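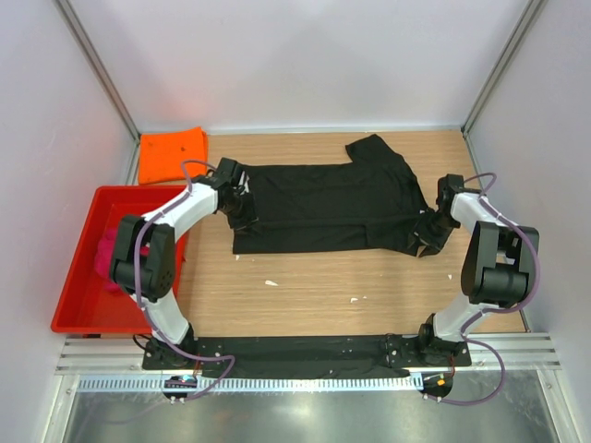
Zelle 2, schwarzes T-Shirt, beide Greifer am Stoff.

Werkstattbuch Faltaveo, Standort Benidstead
September 2026
Eintrag: R. Oda, Ergänzungen von M. Kokkonen am Ende

Stand der Umstellung

Die Faltzelle läuft jetzt seit 18 Arbeitstagen im normalen Betrieb der Rückläuferabteilung mit. Aufgabe wie im Plan: T-Shirts einfarbig, Kurzarm, Größen S bis XL. Alles andere (Hemden, Kinderware, Teile mit Knöpfen oder Reißverschluss) bleibt am Handtisch. Gestern Abend Zähler ausgelesen: 534 Teile seit Start der Erfassung, ohne die Testläufe vom Einrichten.

Schwarz ist weiterhin die schwierigste Farbe. Auf dem hellen Tisch ist der Umriss zwar gut zu finden, aber innerhalb der Fläche sieht die Bilderkennung wenig. Falten im Stoff und die Kante vom Ärmel gehen ineinander über. Bei Orange und Pink haben wir das Problem kaum. Wenn ein Ärmel nach hinten absteht, wird er manchmal für den Kragen gehalten, dann stimmt die Faltrichtung nicht und das Teil muss von Hand neu gelegt werden. Martti meint, man könnte schwarze Teile sammeln und am Stück fahren, mit eigener Belichtung. Probieren wir.

Zweiter Punkt: Der rechte Greifer nimmt oft zu viel Stoff. Auf dem Foto oben sieht man es, rechts ist das Shirt gerafft und leicht angehoben. Zum Strecken reicht es, beim Ablegen bleibt aber gern eine Welle stehen. Greifpunkt weiter an den Rand legen, vorher mit der alten Einstellung vergleichen. Parameter erst ändern, wenn beide Schichten Bescheid wissen. Beim letzten Mal hat die Spätschicht eine Stunde nach einem Fehler gesucht, der keiner war.

Fusseln: Auf der Platte liegen nach kurzer Zeit wieder weiße Krümel, auf dem Foto auch. Bisher hat jeder abgewischt, wenn es ihn gestört hat. Ab jetzt zum Schichtbeginn und nach der Pause, Zelle dabei im Halt. Auf schwarzer Ware fällt jeder Fussel auf, und die Endkontrolle schickt solche Teile zurück.

Kabel: Die lila Leitungen hängen an beiden Armen in weiten Schlaufen. Für die Bewegung ist das gut, am Ellbogen steht die rechte aber weit ab. Beim Beladen aufpassen, dass man nicht mit dem Ärmel daran hängen bleibt. Schlauchbinder sind bei Nieminen bestellt.

Was sich bei der Arbeit ändert

Vor der Umstellung standen wir zu sechst am Falttisch. Jetzt sind drei am Handtisch, eine Person betreut die Zelle, zwei machen Sichtkontrolle und Etiketten. Abgebaut wurde keine Stelle, das ist bis November so zugesagt. Wie es danach aussieht, ist offen. Die Frage kommt fast jeden Tag, und ich kann sie nicht beantworten. Ich habe die Leitung gebeten, selbst in die Abteilung zu kommen und dazu etwas zu sagen. Termin fehlt noch.

Am Handtisch ist die Arbeit schwerer geworden. Die einfachen Shirts waren das, wobei man sich zwischendurch erholen konnte. Die gehen jetzt an die Zelle, und übrig bleiben Hemden und Sonderteile. Das Stundenziel stammt noch aus der Zeit mit gemischter Ware und passt nicht mehr. Ich habe die Zeiten von einer Woche aufgeschrieben und weitergegeben. Bis ein neues Ziel feststeht, wird das alte am Handtisch nicht ausgewertet.

Die Betreuung der Zelle ist körperlich leichter, aber man steht viel und wartet. Die meisten Eingriffe dauern unter einer Minute: Teil glatt ziehen, neu starten, weiter. Dazwischen kommt länger nichts. Zwei Leute haben gesagt, dass sie davon müder werden als vom Falten. Wir wechseln deshalb jetzt nach zwei Stunden, vorher war es die halbe Schicht. Der Wechsel wird am Brett eingetragen, bitte auch wirklich eintragen.

Handgelenke und Schultern: Beim Rundgang haben mehrere von weniger Beschwerden berichtet. Das ist nach der kurzen Zeit nicht viel wert, ich schreibe es nur auf, damit wir im November vergleichen können.

Einarbeitung: Vier von uns dürfen die Zelle allein bedienen, die anderen beiden folgen. Das Heft von Grunemance ist für die Bedienung brauchbar, der Teil zu den Störungen aber nicht. Dort steht fast überall, man solle den Service rufen. Wir schreiben eine eigene Liste mit den Fällen, die bei uns vorkommen. Sie liegt im Ordner an der Zelle, Nachträge mit Kürzel.

Offen

Schwarze Ware gesammelt fahren, Ausschuss getrennt notieren (Oda)
Greifpunkt rechts versetzen, nach Absprache mit der Spätschicht (Kokkonen)
Schlauchbinder montieren, sobald sie da sind
Neues Stundenziel Handtisch, wartet auf Antwort
Termin mit der Leitung

Ergänzung M. K.

Greifpunkt rechts im Einrichtbetrieb versetzt, einige Durchgänge mit schwarzen Shirts. Weniger Raffung, dafür ist der Stoff einmal aus dem Griff gerutscht. Alte Werte wieder geladen, die neuen sind unter eigenem Namen gespeichert. Mit der Spätschicht ist besprochen, dass sie die neuen Werte nicht benutzt, bis ich noch einmal dran war.

Zum Wechsel nach zwei Stunden: Bei uns in der Frühschicht klappt es, außer wenn jemand fehlt. Dann bleibt die Person an der Zelle einfach stehen, weil sonst keiner die Freigabe hat. Die beiden fehlenden Einweisungen würde ich deshalb vorziehen.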